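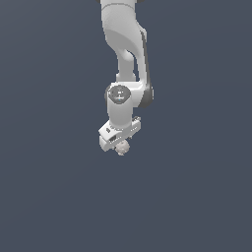 Simulation view: arm with a round piece held in the gripper.

Robot cell 2, packing hall, Tirkcombe
Checklist before shift, with comments
Filled in by: day shift, March
Marks: OK / Not OK / Open

1. Emergency stop buttons at both sides of the cell
OK. Both tested with the arm moving slowly. The left one is stiff and needs a strong push. Reported to Flisico.

2. Gate switch
OK. Arm stops when the gate is opened. It does not start again by itself when the gate closes.

3. Gripper closes and holds
OK with test piece. With the real goods we had 2 drops in 248 picks, both of the small size. The simulation had no drops, but the real goods are not all equally round. Please keep writing the drops in the log, also when the piece is not damaged.

4. Cables and hoses
Not OK. One cable tie is missing behind the base. Put a new one before the night shift.

5. Floor marking
Open. The yellow line is worn where the pallet truck turns. People who came from the hand packing line still walk the old way, through the corner of the cell area. I did it also last month. New line is ordered.

6. Speed in teaching mode
OK. Limited, checked with the key in position 2.

7. Noise at operator place
OK. It is more quiet than the old line, but the beep of the full box is hard to hear from the label printer. A lamp would be better – asked already in the last checklist.

8. Work of the operator
Open. Before, we lifted and packed all shift. Now one person fills the feeder, clears jams and watches the screen. Shoulders are better, several colleagues told me this. The standing in one place is worse. A mat was promised by Ciltatton and has not arrived. Changing places every two hours works well when we are enough people.

9. Training
Not OK. 19 persons are on the list for the cell and not all have signed for the jam procedure. Who has not signed does not open the gate, also not for "only one piece".

10. Lockout tags
OK. Hanging at the cabinet. Two are hard to read, replace.

Next check: before restart after cleaning.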